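Course: Planning and Buying Robot Equipment
Handout 5: The budget for a two-arm table cell
Prepared by Roxana Agudelo, July 19, 2024

In the last session we looked at the arm itself. Today we look at everything which is bought together with the arm, because this is where most student budgets are too low. Please bring your own draft from the Trundville exercise.

1. Start from the task

Before you ask for a price, write the task in one sentence. "Pick up soft and hard household objects from a table and put them on a plate" is a good sentence. "Flexible handling" is not, and a supplier can answer it with any product. Write also which objects you mean. A plush toy and a ceramic mug ask different things from the same fingers: the toy gives way under pressure, the mug does not. 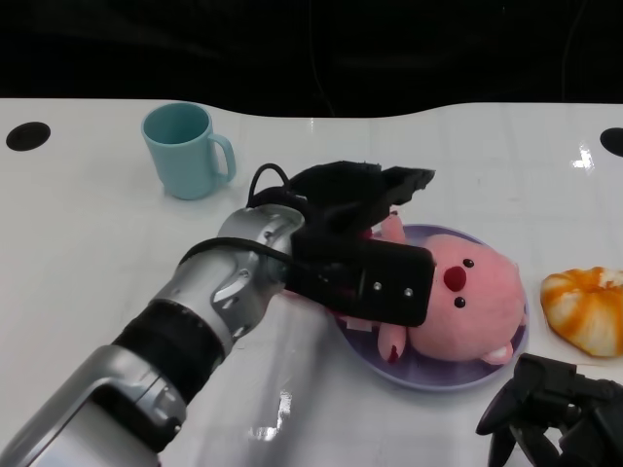 2. What goes on the list

For each arm you need the arm, its controller, the gripper, the cables and the mounting plate. Many drafts have two arms and only one gripper. Check also the table. It must be stiff, it needs openings for the cables, and its surface should not shine too much if you plan to use cameras. A matt table is seldom much more expensive when you order it at the beginning.

Spare parts are a separate line. Finger pads wear, and cables near the wrist are bent many times every hour. In the Bravley case we plan 22 pads and 2 complete cable sets for the first year.

3. Comparing the two offers

The Zivano offer is lower on the first page, but training and delivery are not included. The Cuervo offer includes both, with a delivery time of 57 days. Put both offers in the same table, line by line, and leave a cell empty if the supplier did not answer. Do not write zero there.
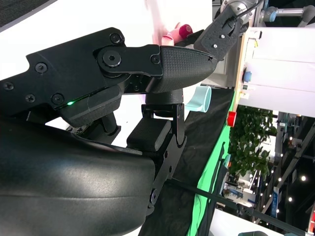

Ask each supplier three things in writing: how long the gripper is covered, who pays the transport for a repair, and whether the finger pads can be changed by your own staff. Lech Kaczmarczyk will show us a contract where the second point was forgotten.

4. For the next session

Work in the same pairs as in March. Ezequiel Salinas and Yhon Condori present their comparison first. Each pair brings one page with the task sentence, the full list and the spare parts line. Questions about the spreadsheet go to Walter Marulanda.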